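Two grippers, one month, and a lot of double-sided tape

In my last post I promised to write about the grippers when I had used both of them long enough to have an opinion. It took me until July, because the second one came late and with the wrong screws. Now I have my opinion, or at least half of it.

For those who are new on this blog: I work at home with a pair of small arms, and I try to make them do kitchen things. I am not a professional. I studied electronics a long time ago and then worked in sales, so please read my conclusions with some caution. My friend Ximena Daza helps me with the software part and corrects me when I say something wrong about motors, usually the same evening.

The candidates are the Flostonex, with two parallel jaws and soft pads, and the Ojeda, with narrow angular fingers. The Flostonex costs a little more and has by far the better manual. The Ojeda manual is two pages, and one of them is the warranty. Both mount to the same flange, at least in theory. For the Ojeda I had to file one hole, and I lost an afternoon searching for a screw under the refrigerator.

First I did the test that everybody does, picking and placing. I used small cardboard boxes, and with each gripper I did 62 picks from the same position. The Flostonex dropped one box. The Ojeda dropped seven, and most of them in the beginning, when I had the closing force too low. After I changed this, it was almost as good. If I had stopped there I would have written a short post saying buy the Flostonex and sleep well.

But boxes are easy. My real interest is in doors, lids and handles, things which move on a path that you did not choose. So in the second part of the month I took the Flostonex off and mounted the Ojeda on both arms.
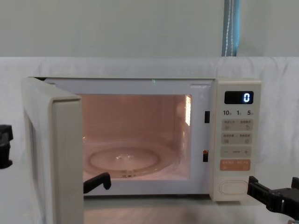
Doors are where a narrow finger earns its money. A wide soft pad is very good for holding, but it needs space, and many doors do not give you any. With the Flostonex I could push things but I could not get behind them. The hooked tip of the black finger is flat enough to go low over the front lip of the microwave, and with the door wide open like this there is plenty of room for it beside the edge. The trouble starts when the door is open only a little, and the finger must enter a gap and pull without losing the contact. In my first attempts I programmed the pull as a straight line, which is of course wrong, as a door travels on an arc. Ximena looked at my code and asked me if I had ever opened a door in my life. Now I use a curve with 20 points and a low speed, and it goes much better.

The button is a different problem. The release button is large and oval, so I thought it would be the easy part, and I was too confident. An angular jaw touches it with a corner, and if the arm arrives with a small error in the angle, the corner slides and the force goes to the side. What helped me was to close the jaws completely and push with both tips together. A small piece of rubber on the tips helped also, fixed with double-sided tape, but the tape gives up after a day or two. I would like to hear from readers who have found something better. I do not want to use glue, since I change the tips often.

I should say something about the force reading too. The Ojeda reports a number from 0 to 500, without any unit, and the manual does not explain it. I wrote to the seller and received a kind answer that did not contain the information. From my own trials with a kitchen scale I believe the scale is not linear – the lower part changes very slowly, and then it jumps. The Flostonex gives you newtons and you can trust them, more or less. For someone who wants to compare results with other people this is a real advantage.

The controller is the same Bandden box as in the spring. It is still noisy, and I still like it. One warning: with two arms connected, there was a delay of up to 10 milliseconds more on the second one, depending on which port I used. For picking boxes you do not notice. For pulling a door you do notice, because the finger is late on the curve and presses on the wrong side. I changed the port and reduced the speed, and after this I stopped thinking about it.

Ivana Farías wrote in the comments of the last post that I should use one gripper of each type, left and right. I resisted this idea because I like when the two sides are equal and I can copy the settings. But I think she is right. The pulling hand and the holding hand have different jobs, and a soft pad on one side would solve my problem with cups, which the Ojeda holds badly.

So next month I will put the Flostonex back on the right arm and repeat the doors. I also ordered a set of longer fingers from Lollberg, which should arrive soon, if the customs office agrees. The file with my settings for the curve is not clean enough to publish, but if you write to me I can send it as it is, with the comments in Spanish.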